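Saturday, July 16, 2022

What the folding job is like now

A few of you asked for an update after my January post, the grumpy one, about the machines coming to work. So I've made a pot of tea, the washing is on, and I'll try to be fair this time.

For anyone new, I work at Gostano. We're a laundry and linen service, the sort that does guest houses, a couple of care homes and a fair bit of household washing that comes in bags with a number tag on. I started on the ironing side 11 years ago and moved to folding when my shoulder began to complain. There are four of us on folding, same as there were in January, so that's the first bit of news. We're all still there!

The machine we got first is called the Prova. It does flat things. Sheets, pillowcases, tea towels, anything with four corners. You feed the edge in at one end and it comes out the other side in a tidy pile, and if you feed it in crooked you get a crooked pile very quickly. I was ready to hate it and I don't. Feeding sheets is dull but it's easier on the arms than folding doubles with a partner, and we used to do more than 100 of those on a busy day. I do miss the chatting though. You can't hear a thing over it, and folding a sheet with somebody is a good way to find out how their weekend was.

What has changed most is what lands on my table. All the easy stuff goes to the Prova, so what's left for us is the awkward pile. Fitted sheets, baby clothes, dungarees, those tops with strings that nobody knows the purpose of. We used to get a mix, a fiddly thing and then ten pillowcases to rest your brain on. Now it's fiddly from clocking on to clocking off. I said this to our supervisor in spring and to be fair she listened, and we now swap over every 2 hours so everyone gets a turn feeding. That has helped more than the new chairs did.

Then there's the other side of it, which is the clothes. A firm called Mustau wants to sell us something that can fold garments with a pair of grippers, and they say it has to learn from people who already do it. Which is us! So some of the work these days is folding with a gripper in your hand instead of using your fingers. You squeeze, it closes, and you try to do with two pads what you'd normally do with ten fingers and a chin.

I was terrible at it. A towel took me ages. T-shirts I can manage now, but knitwear is another matter, it's heavy and stretchy and it goes where it likes.
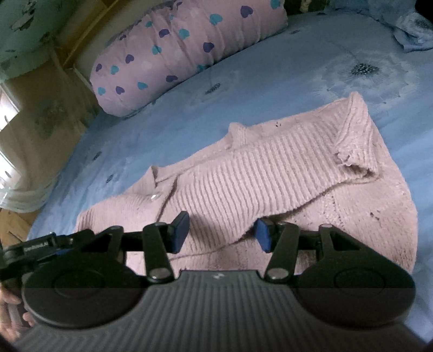 The sleeves are what get me every time. With my hands I flick them in without thinking, and I had no idea how I did it until I had to do it slowly. One of the lads reckons we ought to be paid extra for teaching, and I agree with him. We do get a bit on top for those hours at the moment, but it isn't written into anything, and I'd like it written down before the real machine turns up, if it ever does.

Am I worried? A bit, yes. Nobody has been told they're going, and when the rep from Mustau was asked how many folders you'd need afterwards he talked about something else. But I've also seen how long it takes to get a cardigan to lie straight, and I think I've got a few years of awkward piles in me yet.

The delivery side is getting a new booking system as well, called Oyelaran, and the drivers are already moaning - it rearranges their rounds overnight and sends them past the same roundabout twice. I'll leave that one for another post, as I only hear about it in the break room.

Right, the machine's beeping, and this lot I've got to hang out myself.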